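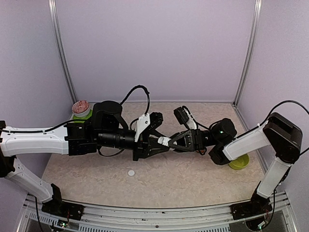 1/ Many people who wear a fitness band or smartwatch never change the way it sends alerts. The settings chosen at the factory stay in place for the life of the device. Clurnent Support has prepared this thread for owners of the Niltura watch who would like fewer interruptions during the day and a longer charge.

2/ Please check your software version before you begin. On the watch, open Settings, choose System, and read the line marked Version. The steps below apply to version 3 and later. Owners of earlier versions will find the same options under Phone Link, in a slightly different order.

3/ By default, the watch repeats every alert that appears on the paired phone. This includes messages, calls, store offers, game reminders and news. When we reviewed support requests in April, 67 percent of the owners who wrote to us about short battery life had never turned off a single app.

4/ To choose which apps may reach your wrist, open the Ko app on your phone. Select your watch, then Alerts, then Apps. Each app has its own switch. An app that is switched off here will continue to send alerts to the phone in the usual way.

5/ We suggest starting with everything off. Turn on calls, messages from people in your contacts, and your calendar. Wear the watch for several days and add other apps as you miss them. Most owners who follow this method end up with a short list.

6/ Vibration strength is a separate setting. It is found on the watch itself, under Settings, Touch and Sound. There are three levels. The middle level is suitable for most wrists. The strongest level uses noticeably more power and is intended for people who work with gloves or in noisy places.

7/ A different vibration pattern may be assigned to calls. Many owners find this useful in meetings, as they can tell a call from a message without looking down. Open the Ko app, select Alerts, then Patterns, and choose Long for calls. Press Test before saving.

8/ Quiet Hours can be set to follow a schedule. The watch accepts a different start and end time for each day of the week, so a later end time on Sunday will not affect the rest of your schedule. Alarms set on the watch will still sound during Quiet Hours. Alarms set on the phone will not.

9/ Several owners have asked whether calls from family can be let through at night. They can. Mark the contact as a favorite on the phone, then turn on Allow Favorites under Quiet Hours. Please note that this covers calls only. Messages from favorites are held until Quiet Hours end.

10/ Held alerts are stored on the watch for later reading. The watch keeps up to 120 of them and removes the oldest first. Swipe down from the top of the watch face to view the list. Pressing and holding any item clears the full list on the watch and leaves the phone unchanged.

11/ The screen lights up for each alert unless told otherwise. To change this, open Settings on the watch, choose Display, and turn off Wake for Alerts. You will still feel the vibration. Raise your wrist to read the message. In our own testing, this one change added about 28 hours between charges on a watch that received frequent alerts. Your result will depend on your use.

12/ If alerts stop arriving altogether, first confirm that Bluetooth is on and that the Ko app is allowed to run in the background. Some phones close it to save power. Restart the watch by holding the side button until the logo appears. Removing and pairing the watch again should be the last step, as it erases stored alerts.

13/ Owners of the Gamis band should note that it has no Patterns menu and no Wake for Alerts setting. App switches and Quiet Hours work as described above. Vibration on the Gamis has a low and a high level, both set through the Ko app.

14/ One correction to our earlier guidance. We previously stated that alert settings are restored automatically when you move to a new phone. They are restored only if Backup is turned on in the Ko app before the move. We regret the error and have updated the help page.

15/ Questions about these settings may be sent as a reply to this thread or through the Help tab in the Ko app. Please include your watch model and software version. Do not post your serial number in a public reply. The next thread will cover watch faces and how to remove those you do not use.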